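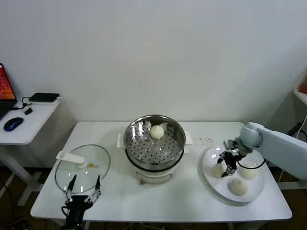

Gestell Electric Steamer Pot

A small electric pot for the table, with one steaming tray. It is good for buns, dumplings, vegetables and eggs, and without the tray you can also cook soup or noodles in it.

The lid is clear glass, so you can look at the food without opening. The upper part is stainless steel and the base is cream-white. One round knob at the front does everything: turn it to the right for more heat, turn it back to switch off. There is no display and no timer.

Steamed buns need some space between them, as they grow – please do not let them touch the rim. Put baking paper under each bun if you don't want that it sticks to the holes.

Cleaning: unplug and let it cool. The tray and the lid can go in the dishwasher. Wipe the base with a damp cloth, never put it in water.

Item number: 3052
In stock, sent from our Gruster warehouse every Tuesday
Spare lids and trays: write to Smaranda Onu in customer service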